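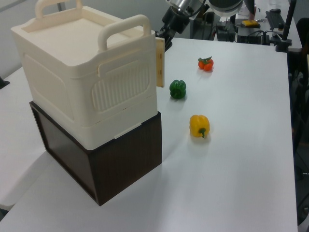

Issue 50, page 3

WHY PEPPERS CHANGE COLOR

A green bell pepper and a yellow one may look like two different vegetables, but often the green one is just younger. Peppers start out green. Leave one on the plant and, depending on the kind, it turns yellow, orange or red. The toy kind stays exactly as it is – you could wait until June and the green one would still be green.

Real peppers get sweeter as they ripen, so if you think peppers taste bitter, you may have only met the green ones. (Grown-ups who serve them will not mention this.)

Tomatoes begin green too. Then they redden and go soft, and somebody puts them in your sandwich.

Want to play shop? Sort your toy vegetables by color, then by which ones you would really eat. Expect a very small second pile.

Next in Totoswood Kids: why onions are so rude.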